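4.3 Failure during the clear-away task

Last updated: Mar 28, 2018

Of the 99 runs with the Prasis controller, 30 ended in a protective stop. Most were dull — a slow planner, a timeout, restart and carry on. Three were not, and those are the ones treated here. All three came in the drawer variant, where the arm has to work the drawer and pick the food from the table in the same run. Same table layout throughout, basket left on top of the unit.
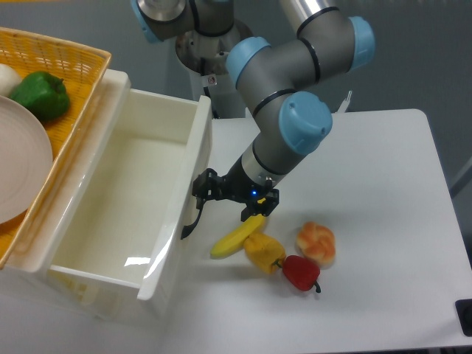
Figure 7. Clear-away task, drawer variant. Arm, drawer unit and food items.

Inmaculada Vidal objected to the word "failure" on reading the draft: the stop did what it was meant to do, she wrote, and the fault sits with the planner for asking for a path that near the drawer wall in the first place. We keep the word but take the point. The stop is counted as a failure of the run, not of the safety layer.

Cause, as far as we can tell. The planner holds the drawer as a box with two states, open and shut. The state is set when the command is sent and not when the drawer has moved. So in run 942 (numbering carries over from the December trials) the drawer was shut in the model and open on the bench. The path to the banana then went straight through the side wall. Contact, force limit, stop. 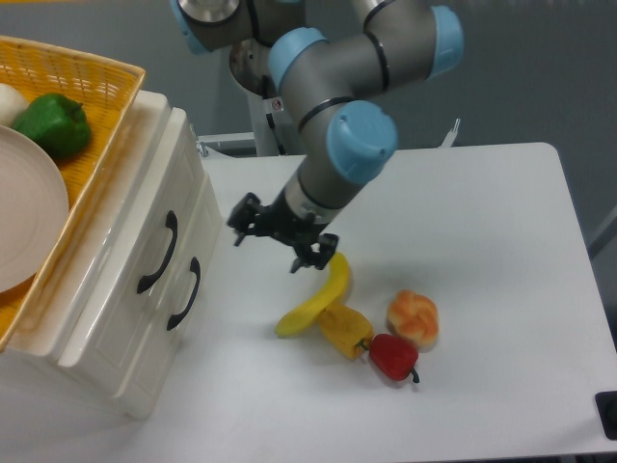 The other two stops run the opposite way round: drawer open in the model, shut in fact. No contact with the wall there, but the arm took a long detour and the elbow came close to its joint limit. Chraibi had put this down to bad calibration. We re-ran the calibration and the offset was to small to explain it.

A simple check was added — look at the drawer again before each pick, and halt if model and camera disagree. Crude, and it costs time on every pick. 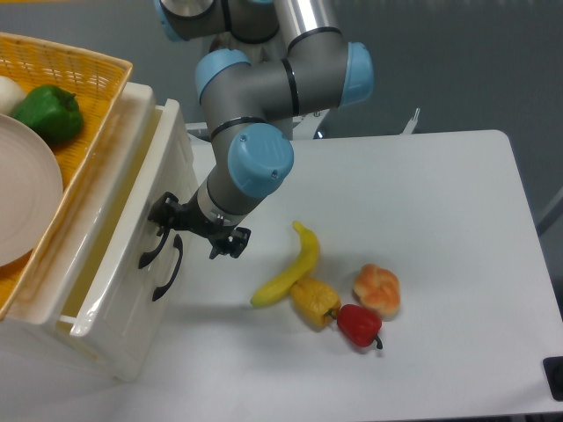
The check does not cover a drawer left part-way. Neither state fits, and the code picks whichever is nearer, wich is the old fault again in a smaller form. A continuous value for drawer travel would be the proper fix. Not done yet. Until then the speed cap stays on for all drawer runs.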